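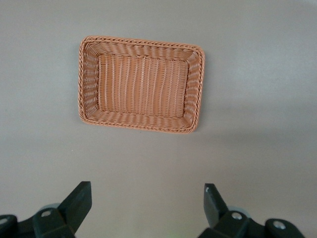 A woven basket on a pale grey tabletop.

Bring back the long table

I went to a street lunch on a Sunday in October and I haven't shut up about it since. Twenty minutes after I arrived I was sitting between a retired bus driver and a girl who wanted to tell me everything she knew about octopuses, eating somebody's potato salad off a plate that belonged to somebody else again, and I thought: why on earth don't we do this all the time?

My street has been a friendly enough place for the nine years I've lived in it. We wave. We take each other's bins in. But I could have named perhaps six of my neighbours before that lunch, and I'd been inside two of their houses. Now I know who grew up on a dairy farm, who plays the tuba (I had wondered), and whose mum makes the pickled green mango I have been thinking about ever since.

The pickle belongs to Erlinda Baluyot's family, and the whole lunch was Erlinda's idea. She put a note in every letterbox from the corner of Nomura Street down to the Grotano bakery, and all it said was to bring a chair and something to eat. There was no roster and no theme. I love a theme as much as the next person, but I think leaving it out was a stroke of genius. You can't fail at "something to eat". One household brought a tray of crumbed zucchini that must have taken all morning. The young blokes from number 14 brought two bags of bread rolls and were greeted like heroes, because we'd run out.

I'm convinced the table matters most. We've all been to the other sort of gathering, the one where you stand in a park holding a drink and drift back to whoever you came with. Sit people down on both sides of one long table and they have to pass things. Passing things is how you start talking to a stranger! You ask for the salt, they ask if you've tried the beetroot, and before long you're hearing about their knee operation. Ours was nine trestles and a couple of old doors, all different heights, with a nasty step down near the Trevettis' driveway that claimed a bottle of cordial.

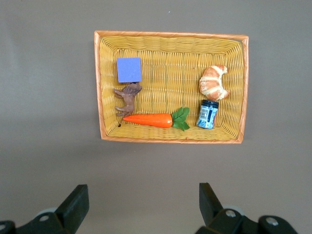

The same kind of thing with a few bits and pieces in it, including a square of blue.

Now, the paperwork. Our council charges $591 to close a residential street for an afternoon, and that's before the insurance. I do understand that traffic has to go somewhere, and I'm glad somebody thinks about ambulances. But $591 is a lot of money to ask of people who only want to eat lunch outside their own front gates. In the end we used the wide verge beside the old Colero tyre shop and didn't close anything, and it worked because we happen to have a wide verge. Plenty of streets don't.

So I'd like to see the fee dropped for any quiet street, once a year, with a one-page form. Lend out the barriers too. Our suburb has 2,000 households in it, and I doubt many of them would take up the offer in the first year. Fine! Start with the keen ones. The next street over will smell the onions and want a turn.

I've heard the objections, mostly from my brother. He says people are tired and value their privacy, and that being made to socialise with the neighbours is his idea of a long afternoon. Fair enough - he can stay in with the blinds down, and I'd defend his right to do it. Several people on our street did just that. One of them came out at three o'clock for a slice of pavlova and went straight back in, and I thought that was a perfectly good way to attend.

We've already talked about doing it again in autumn, when the shade won't matter so much. I've put my hand up for the note in the letterboxes, and Erlinda has promised me a jar of the pickle if I get it done before the school holidays.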